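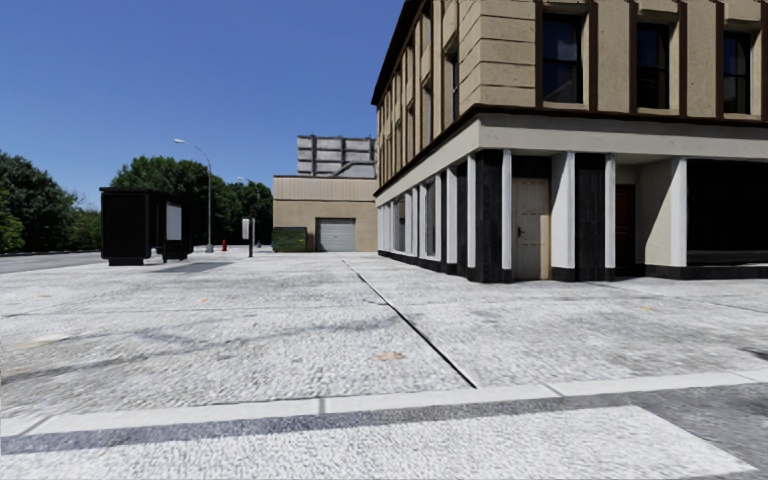
Tiling problem group: report on the first half of the year

The tiling problem group at the Brimomden Mathematics Circle has finished the first part of its work on strips of fixed width. The results are modest but complete, and the full write-up is now in the members' folder. A short account follows for readers who did not attend.

The question is an old one. Take a rectangle that is two units high and n units long. In how many ways can it be covered with dominoes, each two units by one, with no gaps and no overlaps? The answer is a Fibonacci number. The last column is either filled by one upright domino, which leaves a strip of length n - 1, or it belongs to a pair of flat dominoes, which leaves a strip of length n - 2. Adding the two cases gives the recurrence.

Bit-na Ryu asked in April what happens when the single unit square is allowed as well as the domino. The count grows much faster, and the simple argument above no longer works, as the right-hand edge of the covered region can be uneven. A strip of length 1 can be covered in two ways. A strip of length 2 can be covered in seven.

The method used by the group was to keep two counts at once: a(n) for the full strip, and b(n) for the strip of length n with one corner square removed. Looking at how the last column can be filled gives

a(n) = 2a(n-1) + a(n-2) + 2b(n-1)
b(n) = a(n-1) + b(n-1)

with a(0) = 1, a(1) = 2 and b(1) = 1. Eliminating b gives a single recurrence of order three:

a(n) = 3a(n-1) + a(n-2) - a(n-3)

The first values from n = 0 are 1, 2, 7, 22, 71, 228. Da-eun Ko checked the values up to n = 4 by listing every tiling by hand, and the lists are attached to the write-up. Anyone repeating the check should note that reflections are counted as different tilings. Two earlier drafts treated them as the same and gave smaller numbers.

Strips of height three are still open as far as the group is concerned. With dominoes alone, the length must be even, as the area is otherwise odd. With unit squares allowed there is no such restriction, and the number of possible edge shapes goes up. A transfer matrix is the natural tool. Members who have not met matrices before can read chapter 9 of the Asten notes, which covers multiplication and powers and nothing else.

Corrections to the last issue: in the item on the Chae problem set, the sum in question 14 should run from k = 1, and the printed answer of 870 is the sum of the first 29 even numbers, as stated. The hint for question 26 referred to the wrong lemma and should be ignored.

The next session will be held in the Ollwood room. Bring squared paper. Solutions to the height-three problem, including partial ones, can be handed to Da-eun Ko at the session or left in the folder.

Posted 2018-10-29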